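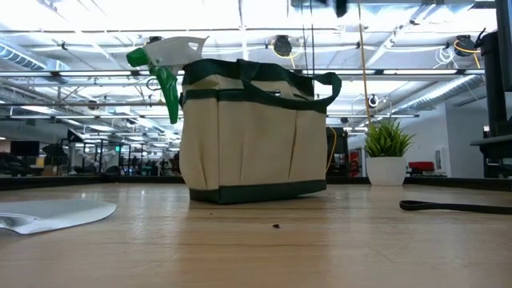

May, club notebook, evening session

39 demos logged before we packed up! Best night since we started on the garden-helper task for the Wumwood round. The job is to take the spray bottle out of the canvas tote, hold it level and put it back without dragging the bag along.

Abena Nutsugah rewrote the approach so the gripper comes in from higher up, and the difference is huge. Before, we kept snagging the green strap handle on the way down – now it clears nearly every time. The trigger lever is still a pain. If the fingers close too low they squeeze it, and then the bottle twists on the lift.

Phúc Sầm wants 20 runs with the bag turned a quarter to each side. Good idea, I think the policy has learned the pocket seams and not the bottle. We'll see!

Glare on the tabletop is fooling the depth estimate again. Try a lower exposure first, then a matte cloth.

To do:
Rename the Jaunzems folder (two of them now, argh)
Retrain at 2,000 steps, compare with the 1,000-step checkpoint
Ask Abena for her waypoint file – mine is old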